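Zip document pouch

From the Calmont Stationery Encyclopedia, an online reference kept up by people who like paper and the things it goes in. Entry written by Mei-kuen Tsai. Last revised Nov 22, 2021.

A zip document pouch is a flat see-through bag for keeping loose papers together, closed along one edge by a plastic zip. You'll also hear it called a zip wallet, a zippy bag or (in the office where I started out) a "slidey". I've filed, posted, dropped and sat on a great many of these, so I was rather pleased to be asked to write this one up!

Name and neighbours

People muddle it with three other things. A punched pocket has holes down the side and an open top. A popper wallet has a flap and a press stud, which always seems to give up first. A pencil case is, well, smaller and full of crumbs. The zip pouch closes right across, so you can carry it under your arm in a gale and still have all your pages when you get to the bus.
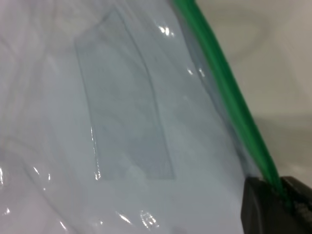 The zip itself comes in two main sorts. One is the press-together kind, where you run your thumb along and hope. The other has a slider, a little tab that travels along the track and shuts it as it goes. I'm a slider person through and through, mostly because I can tell from across the desk whether I've remembered to close it.

Colours

Most of the ones I've owned are clear all over with the colour kept to the zip, and that's a lovely cheap way of sorting things. Green is house bills for me, red is anything with a deadline, blue is the allotment. My friend Roland Kettle uses green for absolutely everything and then complains that he can't find his car papers. The Erkomitz range I used for years had a yellow so pale that it was no help whatsoever under a desk lamp. 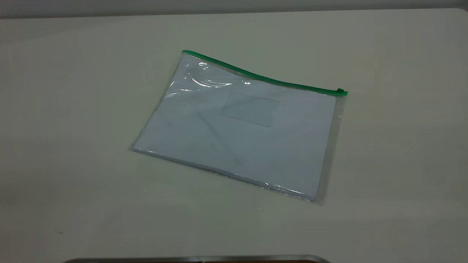

Label pockets turn up on some makes, usually a small window on the front for a slip of card. I'm fond of them but I do think you have to write the card on the first day or it never gets done. Mine said "MISC" for years.

Filling and care

A pouch holds less than you'd think. The Gindivia ones I buy now say 40 sheets on the packet, and I once got 44 in, but the corners went and the slider complained all the way along. Leave a bit of spare room at the side and square the stack up on the table before it goes in. If the slider sticks, rub a candle stub along the track, then run it back and forth a few times. 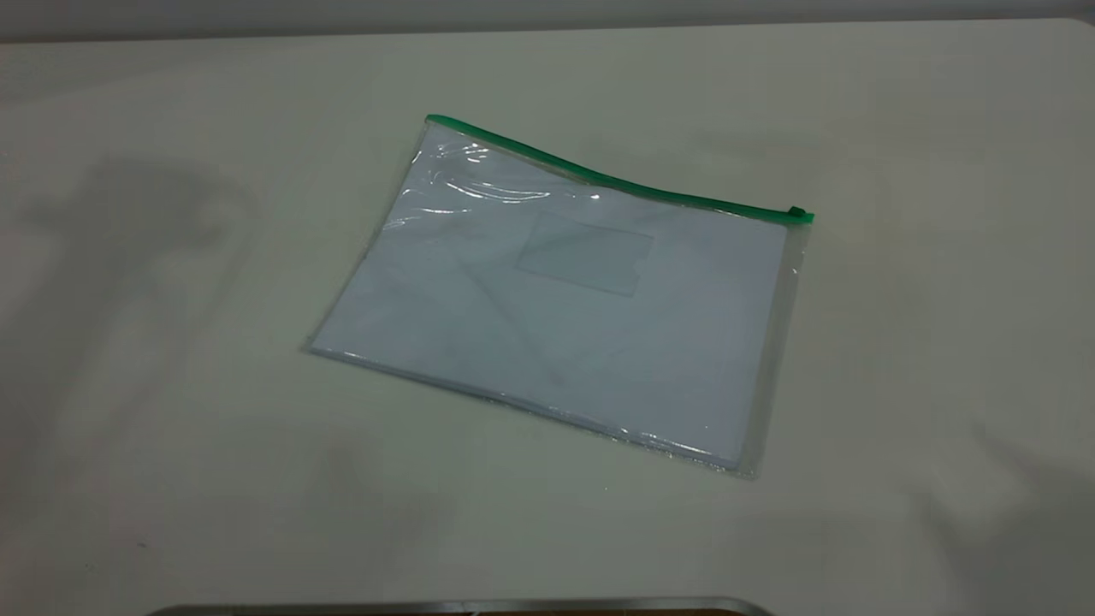
Soft plastic has its sulks. It goes wavy if it's left on a sunny windowsill (I lost a whole batch that way one September), and fresh printing can stick to the inside of some types and lift off in patches, so I slip a blank sheet in front of anything I care about. Wipe off grubby marks with a damp cloth and a drop of washing-up liquid, and let it dry open before the papers go back.

See also: box file; popper wallet; punched pocket; treasury tag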